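Bench notebook, tray clearing cell
April 22, 2024

Purpose of today: not to make the arm better, only to decide what we must buy before the Pillgate kitchen trial and what can wait for the next budget. I write it here so the numbers are in one place and I do not have to search my mails again in two weeks.

Money first. The equipment line still has 1816 pounds in it. In February it looked comfortable, but then the controller licence was renewed from the same line and I had not planned for this. Everything below must fit inside that sum, delivery included, or go to the autumn request.

Spent the morning on the wrist camera, because it is the most expensive wish on the list. The present one is good enough for finding the tray and the big plate. When the arm moves it is less good, and for the small round pieces I would like a sharper edge.

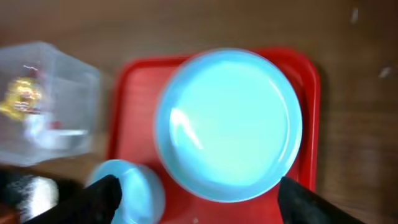
Wrist view with motion blur. Blue plate on the red tray, small blue piece near the left finger.

A camera with a global shutter is offered by Randow for 206 pounds, without lens and cable. I asked if the lens we already have can be kept, and they believe yes but will not promise. If not, the price goes up and the bracket must be printed again also. I put it on the list as "buy one, test, then decide for the second arm". Before this we should try a shorter exposure with a better lamp. It costs almost nothing and the lamp is needed in any case, the glare on the light blue plates is strong under the ceiling lights.

Second point, fingers. The black fingers are the standard pair from Vovesville. They hold cups and wrappers, and for rigid things I have no complaint. For thin crumpled things I am not so sure. The contact surface is small, and with a foil wrapper over a plate there is little room under the tips. Soft pads are sold only in packs of 13 pairs, a strange number, but the price per pair is low and we will use them over the year. Pads: yes, one pack.

Somebody proposed a suction tool for the flat waste. I am against it for now. It needs a pump, a hose along the arm and a tool changer, and the changer alone would eat most of the line. Also the hose will meet the camera cable, and the cabling is already not tidy. 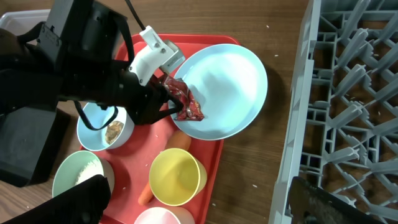 Rana wrote back on the tool question after lunch, and the answer was shorter than my mail: leave suction out of this round completely, buy the pads and a second set of fingers, and put the rest into spare tableware and cables, as these are what stop a trial day.

I think this is right. A cable costs little, but when it fails at Pillgate we have a van journey there and no result. So I add two spare camera cables and a bag of clips to the list. Clips should be the type that open again, not the ones we must cut.

Tableware. At present we borrow from one mixed set – plates, bowls and cups in several pastel colours. For planning I want nine complete settings, all from the same supplier, so that a broken or lost piece can be replaced with the same shape. The shape matters more than the colour for us, above all for the cups, which differ in how much they taper. I have asked for a quote with the cups separately.

Play food is on the cheap side of the list. More small crumbs would be useful, they go everywhere and the kitchen will have them too. A hand vacuum can come from the cleaning budget, I will ask.

Dish rack: open question. The plastic rack on the bench has a dense pattern of pegs, and the kitchen has its own racks with another spacing. To buy a second one of ours makes no sense before we know the exact type. Action for me: get the model number from Pillgate, and measure the distance between pegs on both.

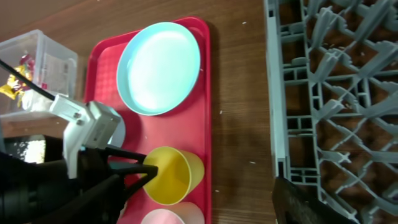

Fingers at the mouth of the yellow cup, cup on its side. Rack to the right.

Cups on their side are the case where the second set of fingers would help, with a longer and narrower tip. Vovesville makes a long version, delivery five weeks. If we order this week it arrives before the trial, with little margin. I would not wait for the budget meeting.

Order now: long fingers, pads, lamp, spare cables, clips, one camera.
Order after quote: tableware, nine settings.
Autumn request: second camera, rack of the correct type, tool changer (only if the pads fail on wrappers).

Still to check: whether the long fingers use the same screws as the present ones. The drawing does not say it. I have written to Vovesville and will note the answer on the next page.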